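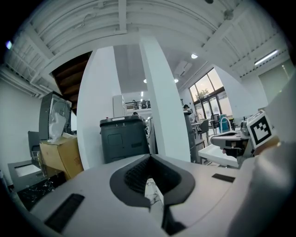 2 min read

Liya Ambaye moved her shop, Kumsa, into its new room in February. She sells secondhand tables and cabinets, and the white table and the black marble one came over on the first trip.

"I wanted the tables in before anything else," she says. "If you have somewhere to put things down, you can work."

The marble top was the hard part. Ambaye and her business partner, Kidus Feyisa, carried it up from the street with 30 steps to climb.

"We stopped three times," Feyisa says. "I would not do it again for 800 dollars."

The black top has white veins running through it, and customers ask for it more than anything else. It is not for sale. Ambaye uses it for wrapping orders and writing receipts.

The dark gray cabinet stands behind it. She likes plain pieces and tries not to buy anything she would have to repaint. The walls are white and she plans to leave them that way.

Not everything has a place yet. A cardboard box still sits by the cabinet with a black-framed appliance on top of it, and a crumpled plastic bag over the front of that.

"The box is next," Ambaye says. "I said that last week too."

The lidded bin has a small label with a 3 and an 8 on it. Feyisa wants to peel it off. Ambaye says it can stay.

They open at 10 in the morning and close when the light goes. Shelves are coming from a maker called Likico, and Feyisa has already marked the wall for them in pencil.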